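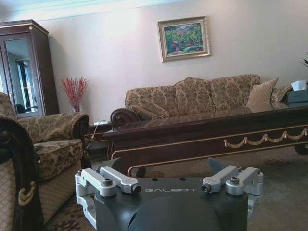

Varnholm Mobile Health Workshop
Notebook entry, August, opened 9:40 a.m.

Subject: Gravia for Android, contraction timer and kick counter, import of old records

The purpose of this session was to establish why records made in the previous release of Gravia appear out of order once they are brought into the new one. The fault was reported by the Flommont clinic group, whose patients use the app in the last weeks of pregnancy. The timer itself is not in question. Only the history page and the printed summary are affected.

The test file contained over 4000 entries, of which 487 were contractions and the remainder kick counts, weight and free notes. It was loaded on the older tablet first and then on the bench phone. Both devices were set to the same time zone and to the 12-hour clock.
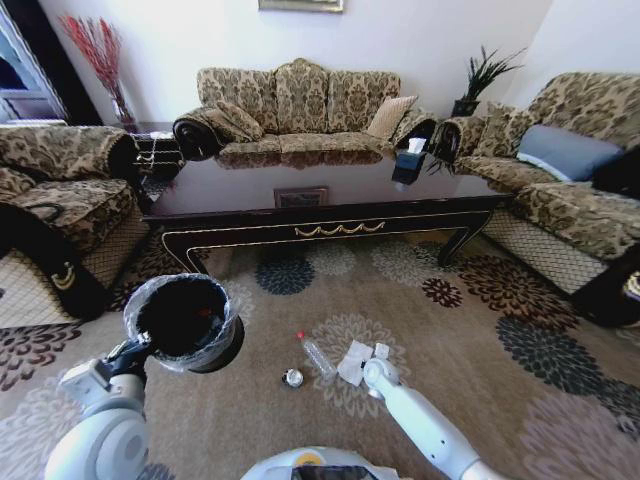

Hao
Test Engineer, Mobile Health

Import completed on both devices without an error message. On the tablet, 62 contractions were listed under the wrong day. All of them began before midnight and ended after it. The old release filed such an entry by its end time and the new one files it by its start time, but the import keeps the old day label and sorts on the new field. The intervals between contractions are therefore wrong wherever the label and the start time disagree.

The same entries were wrong on the phone. A second import on a cleared device gave an identical list, so the fault can be repeated at will. Kick counts are not affected, as they are stored with a start time only.

A separate matter was noted during the second run. The history page loads in blocks of 1000, and the average interval shown at the top is worked out from the first block alone. It corrects itself when the user scrolls down. A midwife reading the page from a patient's phone would have no reason to scroll, and the figure should be held back until all blocks are in.

The printed summary takes its day label from the same place as the history page. No separate repair is expected – to be confirmed. 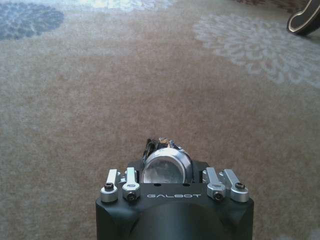
Actions and open points

Day label to be dropped on import and rebuilt from the start time. A draft change is in the shared folder and has not been reviewed.

Average interval to show a dash while loading. Wording for screen readers still needed.

Flommont to be asked whether any printed summaries from the new release have already been placed in patient files. If so, the clinic should be told which entries to check.

Daylight saving was not tested. The present file has no entries from a night when the clocks changed, and one will have to be made by hand.

Tablet left with the test file loaded. Please do not clear it before the next session.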